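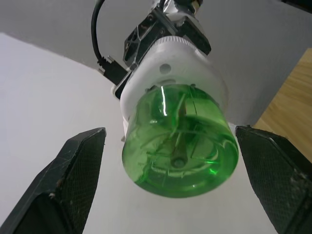 Nimal Bepari said on the phone that a hook was a hook, it came off or it didn't, and if it took the paint with it then it took the paint, and why was she calling him at seven in the morning over a fish.

Sumeya hung up. Well, he hung up. Same thing.

Seven-ten. Liyanage were sending someone at noon. Sunday, and they were sending someone. The letter said walls to be left as found, no fixings, no residue. She had read it on the stairs and again on the 161, standing, one arm through the strap of a bag full of rags.

Thilini had put the hook up. Thilini, who put everything up. Came in one November with a paper bag from Kadden and a face like she'd won something. Blue, square, rounded at the corners, pink fish on it with one enormous eye. Everyone else bought plain ones. Press it for a minute, she said, and stood there with her palm on the wall for what felt like a whole lunch break. Then the power strip went on it by its little loop and that was that. It hung there. The red light came on at the top. Nobody had to crawl under the table anymore.

– It'll fall, said Aivar.

It didn't fall.

He said it every week after that for a while. Then every month. Then he moved to the Mindinia office and said it by postcard, once, just the two words and a stamp.

And then Thilini left too. Not a big leaving. She took her mug and her good scissors and said she'd be back for the rest, and the rest was a coat and the fish, and someone mailed the coat.

Seven-thirty. Sumeya stood with a scraper in one hand. The eye looked off to the left, toward the tape.

The tape she didn't know about. Clear, flat to the wall, right up beside the hook, you only saw it if you got the light on it. Had Thilini done that? Practicing, maybe. Or a note had been there. What note. She put her face close. Nothing under it, just paint, a bit shinier.

She could start with the tape. Tape was easy. She got a fingernail under the corner and it made the smallest sound and she stopped.

Coffee first.

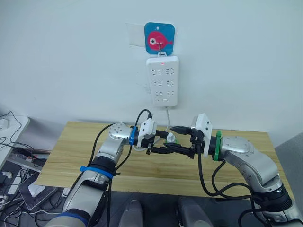
Stestlow Evening Writers – Short Fiction Table

(continued from the first sheet, sorry about the break, the printer)

The coffee was bad. She drank it standing by the table with her hip on the edge, pale wood, long straight grain, she had wiped it so many times she could have drawn it from memory. Crumbs, glue, that one summer of candle wax. It was going to Danai's place after. Danai had measured her hallway and her stairs and had definately not measured her door.

Eight o'clock. Phone.

– Is it down yet, said Danai.

– Is what down.

– Nimal called me. He says you're having a thing about the fish.

– I'm not having a thing.

– Unplug it and pull. Slow. You pull down, not out.

– I know how to pull a hook.

– Then pull it, said Danai, and there was a kettle going behind her, and a radio, a whole Sunday going on over there. Then, quieter: You want me to ask Thilini if she wants it?

Sumeya looked at the cord. Thin white thing, it came out of the bottom and wandered down toward the table like it had somewhere to be. All those mornings. You came in, you looked for the red light, you knew somebody had been in before you or you knew nobody had switched off. Six places to plug in and a fight over every one of them. Thilini's heater. Aivar's terrible radio. The lamp that buzzed.

– You've got her number? she said.

– Course I've got her number. You don't?

She did. She'd had it the entire time. It was under T, with a fish next to it, from back when they'd all picked one for each other.

– Don't ask her, said Sumeya.

– Okay.

– I'll do it.

– Okay, said Danai. The kettle clicked. Door's too narrow by the way. For the table. I just checked.
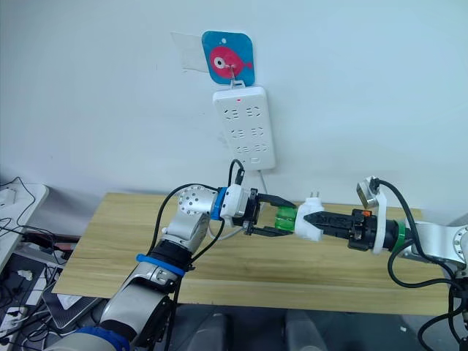

Will one of those stick-on hooks come off a painted wall clean? Mostly, if you warm it first and go slowly.

That was what the website told her. She read it twice on the cracked phone. Warm it with what? A hair dryer. Plugged in where. She laughed out loud at that, alone, on her second coffee, and then went looking for the hair dryer anyway and there wasn't one, there had never been one, who keeps a hair dryer at work.

Nine-fifteen. She typed: its sumeya. we're giving up the room. do you want the fish

Deleted it. Typed it again without the first word. Sent it before her thumb could get an opinion.

Then she did the windows, and the sink. The shelf behind the door with the cans nobody would claim. She didn't look at teh phone. She looked at the phone. Ten, ten-twenty. A man from Liyanage left a voicemail to say he was running early, might be eleven, was that all right, and didn't leave a number.

Ten-forty it buzzed on the table and walked itself halfway to the edge.

is it still UP???

And then, before she could answer:

dont touch it I'm getting on the bus

Sumeya put the scraper back in the bag. Under the rags, where he wouldn't see it.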